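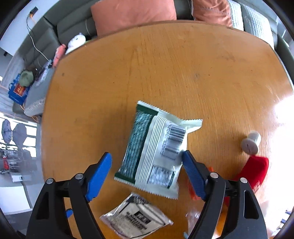
The Stergate carrier has two stowage bins behind the crew seats, and both must be loaded before the tie-down check in step 4. Maximum payload is 986 lb with the crew aboard. Rations go in the left bin. Single packets, such as a snack package with crimped ends and a barcode, go in the mesh pocket on the lid.

1. Set the parking brake and shift to neutral.
2. Open the left bin and lay the heaviest items on the floor plate.
3. Close the lid and turn both latches a quarter turn.
4. Pull each strap tight and torque the anchor bolts to 26 lb-ft.

CAUTION: Do not load the roof rack above 1066 ft with the soft top fitted – see Section 9 for mountain use.

Note: Carriers with the Skedano axle kit use longer anchor bolts, part no. 1665.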